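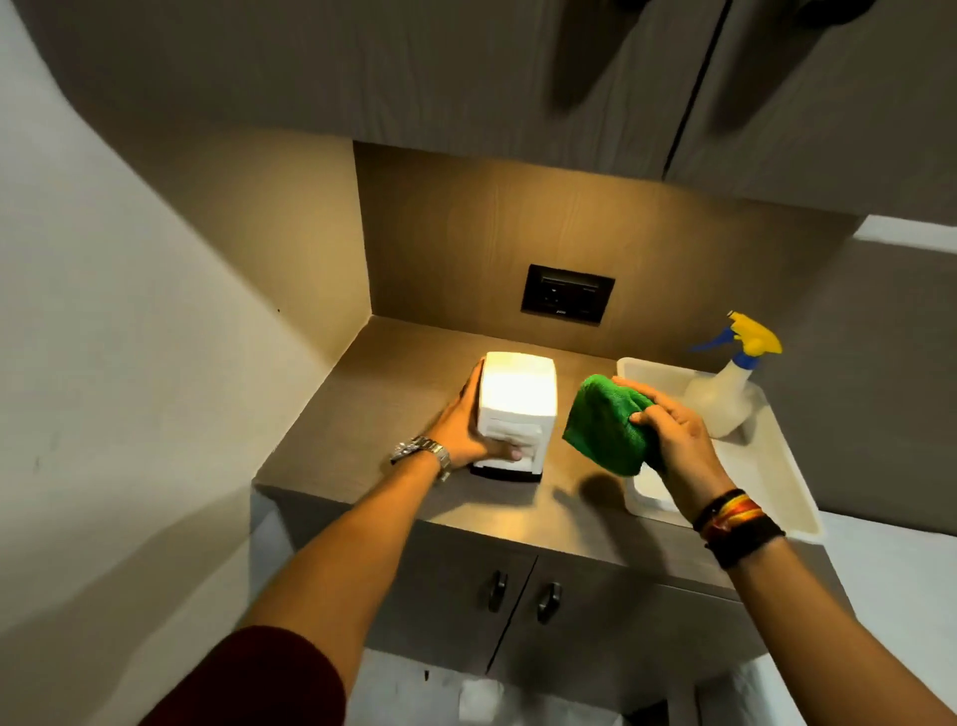

Callum McIver reckons a dry cloth is fine for a napkin dispenser and I'm only making work for myself. Callum, come and feel the front of ours after a weekend of toast.

Home Latest Replies Media Likes

Hayley Catterall
1/28/25

Anyway, the coffee corner. Small counter, cupboards above and below, and somehow it gets grubbier than the rest of the kitchen put together.

Green microfibre for this bit, always. The blue ones are for the bathroom and I will not be taking questions.

Hold the dispenser with your other hand while you wipe — ours weighs nothing and goes skating off along the worktop.

Do the top first, then the sides, then round the slot where the napkins come out. Spray on the cloth, never at the box. I lost a whole stack to soggy edges that way.

The spray bottle lives on a white plastic tray at the end. Drips go on the tray and the grey worktop stays nice.

Someone asked about refills — I get the Brestex ones, 2000 in a box. Last lot should see us into February if people stop taking 3 at a time!

Cupboard fronts tomorrow. Might even do the handles.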